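2022年1月1日(土)

あけましておめでとうございます、と日記に向かって挨拶するのもおかしな話ですが、毎年一行目はこう書くことにしているので、今年も書いておきます。

去年の暮れは母が妹の家で年を越すことになり、それならうちも思いきって台所を休みにしようと夫が言い出して、大晦日から市内のホテルに泊まっています。電車で二駅のところなので旅行とも呼べないのですが、荷造りをしているあいだはすっかり旅行気分で、いらない本まで詰めてしまいました(一冊も開いていません)。

それでも雑煮だけは家で食べてから出ようということになって、昨日のお昼に一日早い雑煮をこしらえました。うちの雑煮は、夫の実家がすましに角餅、私の実家が白味噌に丸餅で、結婚した年から一年おきに交代するという取り決めになっています。今年は白味噌の番。番なのですが、去年も白味噌だったような気がする、と夫が椀を持ったまま言うのです。そんなはずはないでしょうと古い日記を引っぱり出してみたら、去年のお正月のところに「今年も白味噌、大根を薄く切りすぎた」と書いてあるではありませんか。今年も、ということは、おととしも白味噌だったわけで、夫は三年続けて白味噌を食べさせられていたことになります。ひとしきり笑ったあと、すまし汁も小鍋で作りました。餅はどちらも丸餅で勘弁してもらいました。

母の白味噌の雑煮は、里芋と大根と金時人参が入って、上に花かつおをたっぷりのせるものでした。子どもの頃は甘い汁に餅というのがどうにも苦手で、早く食べ終えてきなこ餅に移りたい一心だったのに、49にもなると、あのとろりとしたのを食べないことには年が明けない。里芋は下ゆでしてから昆布だしで炊いて、味噌は火を弱めてから溶きます。母はいつもここで「ぼこぼこ言わせたらあかんよ」と声をかけてきたものでした。昨日は誰にも声をかけられないまま、やっぱり少しぼこぼこ言わせてしまいました。

雑煮といえば、スコットランドのラクラン・ファーカーソンさんのことを思い出します。学生の頃、うちの近所に下宿していた人で、お正月に母が呼んだら、餅を三つおかわりして、翌日お礼にと固いショートブレッドを山ほど焼いて持ってきてくれました。あれがまたバターの香りがして、お茶にもよく合って、母は今でも「ラクランさんのお菓子」と呼んでいます。いまはヘザー・レインさんという古いお友だちと小さな菓子屋をしているそうで、クリスマスカードに、八月には二人で日本へ来るつもりだとありました。本当に来られるといいのですけれど、こればかりは世の中の様子次第ですね。来てくださったら、真夏でも白味噌の雑煮を作って差し上げようと思います。

さて今朝は七時前に目が覚めて、初日の出をと思ってカーテンを開けたら、東ではなくて隣のビルの壁でした。夫はまだぐっすり寝ていましたから、私ひとりで川べりまで歩きました。息が白くて、犬を連れた人と何人かすれ違って、そのたびにおめでとうございますと言い合うのが気持ちよくて、つい橋の向こうまで行ってしまいました。お日さまは雲の切れ目からほんの少し。それでも手を合わせて、母のことと、みんなの健康と、今年こそ夏物を夏のうちに洗ってしまうことをお願いしました。

帰り道に、クリンダという喫茶店がもう開いていて、表に福袋が並んでいました。3000円で、珈琲豆と焼き菓子と布の袋。こういうものにはめったに手を出さないのに、元日の朝というのは財布の紐がゆるむもので、ひとつ提げて戻ってきました。中の豆が深煎りだったので夫は喜んでいましたが、家に帰るまで挽けないことに二人ともしばらく気がつきませんでした!

朝食は下の食堂で。お重をかたどった小さな器に、黒豆、数の子、田作り、伊達巻。黒豆がふっくらして、皺ひとつなくて、どうやったらああなるのかと感心しました。私のはいつも途中で蓋を開けてのぞくものだから、皺が寄ります。お雑煮も出ましたが、すましに焼いた角餅、三つ葉と鶏肉。夫がこちらを見てにっこりしたので、今年のすましはこれで一回と数えることにします。

部屋に戻ってからは、ベッドのわきの丸い木のテーブルのそばで、届いた分の年賀状を家に帰ったら誰から返そうかと考えたり、うとうとしたり。コードのついた電話を見るのも久しぶりで、実家の廊下で長電話をしては父に叱られたことなど思い出していました。
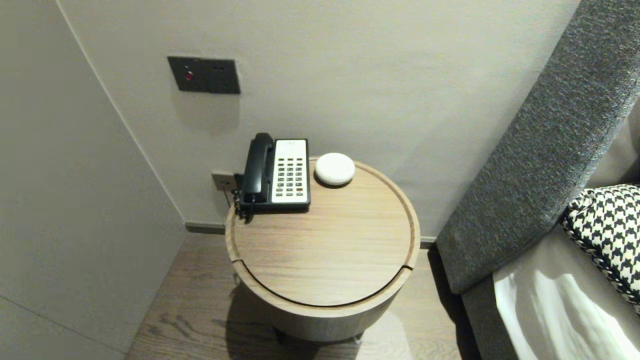
枕元の丸テーブルと電話。

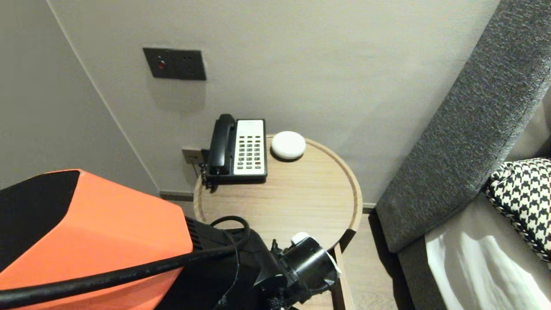 お昼過ぎに、自分の携帯から母にかけました。妹の家の雑煮はどうだったと聞くと、「おいしかったけど、味噌がちょっと薄いなあ」と小声で言います。すぐうしろで妹が「聞こえてるで」と言うのも聞こえて、ああいつものお正月だと思いました。私が昨日の鍋をぼこぼこ言わせた話をしたら、母は「見てへんとすぐそれや」とうれしそうでした。来年はまたうちで、母に見張ってもらいながら作りたいものです。そのときは順番からいってすましの番なのですが、夫にはもう一年だけ我慢してもらえないか、折を見て相談してみるつもりです。

明日はお昼前に出て、そのまま氏神さまにお参りして帰ります。里芋が少し残っているので、夜は煮っころがしにします。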